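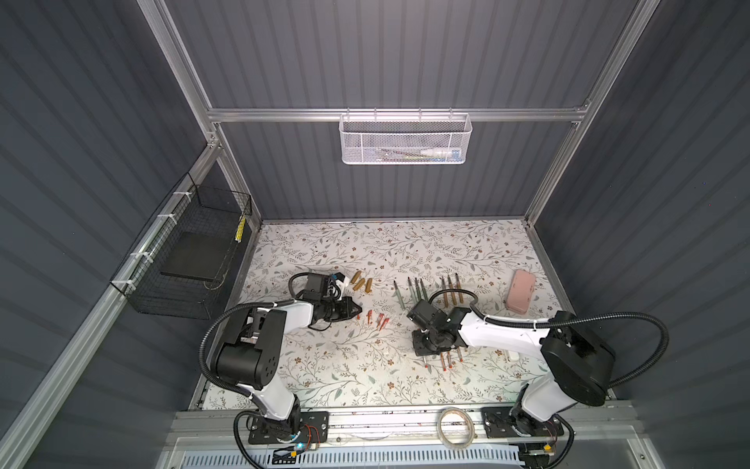 Putting Kilturen on paper

I finished the print version of Kilturen in July and the boxes are now in the hall closet, so I'm writing down how it went while I still remember it. A few people asked on the comments page. Most of this is about page sizes and lettering, so skip it if you only read the comic.

For anyone new: Kilturen is a comic I drew and posted on this site. It follows a woman named Medska who goes back to her home town to clear out her aunt's apartment. Almost all of it takes place in four rooms and a stairwell. It ran to 41 pages online. I drew it in order, posted each page when it was done, and did very little planning past the first chapter.

The booklet has 32 pages. That number came from the printer. Saddle-stitched booklets are made of folded sheets, so the page count goes up in fours, and 32 was the most I could afford with a heavier cover. I could have gone higher on thinner paper. I had a sample of the thinner paper and the blacks showed through to the other side, and there's a lot of black in the stairwell pages.

So nine pages had to go, and then one more to make space for the title page and the small print at the front.

I thought this would be hard and it took one evening. I printed the whole comic small, cut the pages apart, and laid them out on the living room floor. Some of them were plainly there to have something to post that week. There were two pages of Medska looking for her keys. There was a page of her on the phone with the landlord that repeated what she had said to her brother on the page before. There was a dream, which I liked drawing, and which had no connection to anything. Those all went.

Three pages I didn't want to lose entirely, so I took the panels I needed and worked them into the neighboring pages. That was slow. The panels weren't drawn at the same scale, and the line gets thicker when you enlarge it. I ended up redrawing five panels from scratch, using the old ones as a guide under the paper.

The one cut I'm still not sure about is the page with the aunt's radio. It explained why Medska hums the same tune in the last chapter. Without it she just hums. Slavica Trajkovski read both versions for me and didn't notice the page was gone, and I decided to go with that.

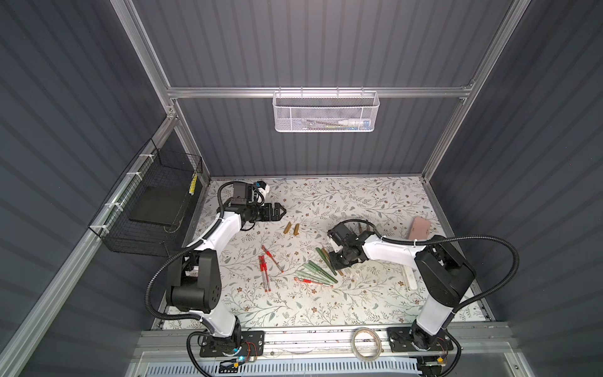
The shape of the page

Online, every page of Kilturen is wider than it is tall. I did that at the start so a whole page would fit on a monitor without scrolling. It was fine for the screen. A booklet that shape is awkward to hold, it flops at the ends, and Nwosu, the print shop I use, charges more for it.

I looked at three ways around it.

The first was to turn the book sideways and bind it on the short edge. That's the flopping one.

The second was to put one wide page on the top half of an upright page and the next one on the bottom half. This would have worked for the page count too, and I could have kept everything. But my lettering was small to begin with, and at half a page it was smaller than the print on a medicine bottle. I tested it on my father. He held it out at arm's length and gave it back.

The third was to take each page apart and rebuild it upright. I did that. Most of my pages are two rows of panels, so in many cases I could make it three rows and only had to extend the backgrounds. Wallpaper, floor, more stairwell. On the pages with one big wide panel, I cropped. I lost the left half of the kitchen, which had taken me a long weekend to draw, and I don't think the page is worse for it.

If you're starting a comic and there's any chance you'll print it, draw it upright. People can scroll. They were scrolling before I started and I don't know why I was so worried about it.

Lettering

I hand-lettered the first chapter and used a font for the rest. On the site there were months between the two and only one person ever mentioned it. In a booklet you turn one page and it changes, and it looks like a mistake.

I thought about lettering all of it by hand. I did two pages and my wrist told me no. So the font won, and I cleaned the hand lettering out of the first chapter. That meant painting over the old words inside each balloon, and then resizing most of the balloons too, as the font runs wider than my handwriting did.

Some things I changed while I was in there:

Medska's thoughts used to be in cloud balloons. They're now in plain boxes with no border. The clouds always looked cheerful to me.

The aunt, who only speaks in memories, has the same font in a lighter gray. I had used italics online. In print the gray holds up well on the coated stock, though I'd be careful with it on anything rougher.

Sound effects stayed hand-drawn. There are only a few doors and one kettle.

I also fixed the spelling of the street name, which I had two ways. Fatos Kolev caught that years ago and I told him I'd get to it.

Files and proofs

Early pages were scanned at a low resolution and I no longer have all the originals. Two were lost when I moved to Canach. For those two I traced over the web version, printed large, on a light box. If you look closely the line is a bit stiffer on those pages. I won't say which ones.

Everything is black and gray inside. The cover is one color, a dull green, plus black. I asked for a paper proof and I'm glad I did. On the first proof the gray in the night scenes had gone nearly black and you couldn't see that there was a second person on the landing, and that person matters. I lightened all the night grays by the same amount and asked for another proof, which cost extra and pushed things back. The second one was fine.

The other thing the proof showed was the gutter. I'd put a balloon too close to the fold on a left-hand page, and the last letter of every line went into the staple area. I moved it over and checked the rest with a ruler.

I ordered 100 copies. The price per copy drops quite a bit if you order more, and the person at the counter pointed that out twice, but I know how many people read this comic and I know how big my closet is.

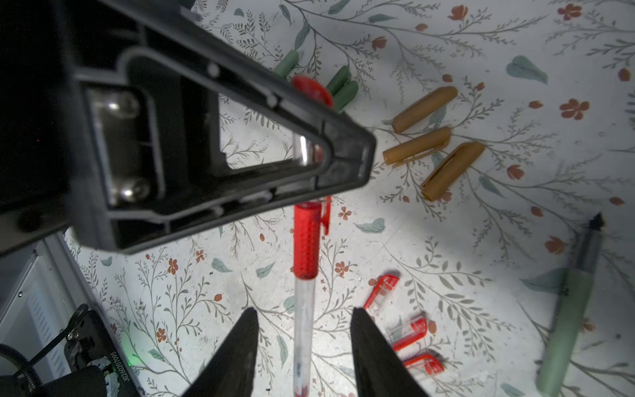
Will the online version be changed to match the booklet?

The online version stays as it is, all 41 pages, in the wide format, with the keys and the dream. I've fixed the street name and nothing else. I did think about swapping in the new pages. The comments under each page refer to what's there, and some of them are better than the page, so I'd like to leave them together.

What I may do is put up the five redrawn panels as a separate post, old and new next to each other. I learned to draw hands somewhere in between and it shows. In the first chapter Medska has her hands in her pockets in nearly every panel, or behind her back, or holding a box with the fingers on the far side of it. When I rebuilt the page where she opens the letter, I couldn't hide them anymore. I spent more time on that one panel than on the cover.

The back matter is new too. There are two pages at the end with early sketches of the apartment, including the floor plan I drew halfway through when I noticed the bathroom had moved. In chapter one it's next to the front door. By chapter three it's across from the kitchen. I corrected that in print by flipping one panel and taking out a door in another. Online it still moves.

Slavica wanted me to write an introduction and I tried a few. Each one explained the ending in some way, so I took it out and used the page for the dedication.
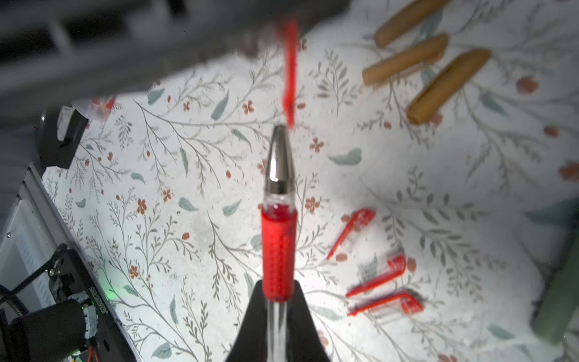 How do I get a copy?

Write to me through the contact page with your mailing address and I'll send you the price with postage. I don't have a shop set up and I'm not planning to make one for a box of booklets. I mail things out once a week, usually in the morning before work.

Copies go out in a stiff envelope with a piece of card. If yours arrives bent, tell me and I'll send another. I kept a few back for that.

Fatos has a small stack at his table in Canach as well, next to his own minicomics, so if you're nearby that saves you the postage. Please bring small bills.

As for what's next, I have the first chapter of something penciled. It's upright, the lettering is one font, and I've drawn the floor plan already. I'm going to finish the chapter before I post any of it. The site will be quiet until then, apart from the redrawn panels, which I still need to scan.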